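The hardest part is the blue rubber

I got to Grillstead a little after two in the afternoon, in the kind of August heat that makes you grateful for anybody's air conditioning, and was handed an iced coffee and a hex key before I'd even put my bag down. "You can hold that while we talk," said the woman who keeps the grippers running. She asked me to leave her name out of this. She's been at Grillstead for four years, and she talks fast, so forgive me if my notes wander a bit!

The grippers are the hand-held kind. A person carries one around a kitchen and does ordinary chores with it, and the recordings go off to Kenix, where they train the arms. I'd imagined her job was mostly software. Nope. "It's pads and pins," she told me. "People come in wanting to hear about neural networks and I show them a drawer of rubber."

The drawer is real, I saw it. She changes the finger pads every 67 hours of use, a number she landed on after a long summer of arguing with the people at Kenix, who wanted to go longer. "Glass bottles are what kill them. You squeeze a bottle with a bit of oil on the neck, the pad picks up the oil, then it slides on the next thing you grab. You wipe it, it's fine, you wipe it again, it's fine. Then one day it's shiny and it stays shiny, and you've got an afternoon of bad grabs."

So how do you swap one? She had me do it (badly). You open the fingers all the way, peel from the tip back toward the hinge, and clean off the old adhesive with alcohol until the cloth comes away clean. The new pad goes on from the hinge end. I started from the tip and she made me take it off again. "Everybody does that. Then the edge lifts."

After that come the pivot pins. She wiggles each finger sideways and listens, with her head tilted like somebody checking a melon. A little play is okay with her. A click means the pin comes out. She used to buy replacements from Chiriac and now gets them from Zinetti, and she has strong feelings about the change that I promised to keep short: the new ones fit, the old ones sort of fit.

I asked about calibration, expecting a long answer, and got one. Fully open, fully closed, fully open again, slowly, while she watches the reading on her laptop. On her grippers the open value should come up as 116. If it's off by more than 2 she doesn't touch the software at all, she goes back and looks for crumbs in the hinge. "Rice," she said, very seriously. "It's rice so often."

Then she takes it to a counter and tries it near real stuff, fingers open, before anyone signs it back out.
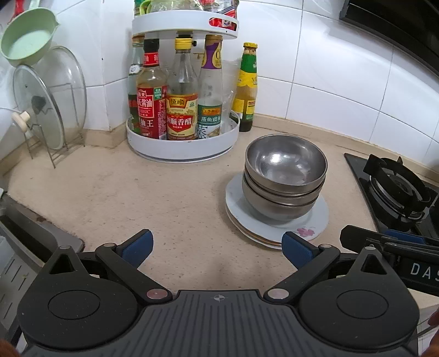
Fingers open over the counter, with the bowls, plates and sauce bottles ahead.

Bowls are her favorite check, the thin steel ones especially. "You come down over the rim with one finger inside and one outside, and you close as slow as you can stand. If the pads aren't lined up, the bowl twists. You'll feel it in your wrist before you see it." Bottles come after, by the neck and then by the body, and plates last of all, since she doesn't like sweeping.

I wondered if she ever gets to cook with the things. She laughed at me. She did once try to make noodles at home holding one, and it took most of an evening, and the pads smelled like vinegar for a week. She threw those out early and didn't log the hours.

Before I left she took back the hex key, looked over the pad I'd put on, and pressed the edge down with her thumb. It had lifted a tiny bit at the corner. She said she'd redo it after her coffee.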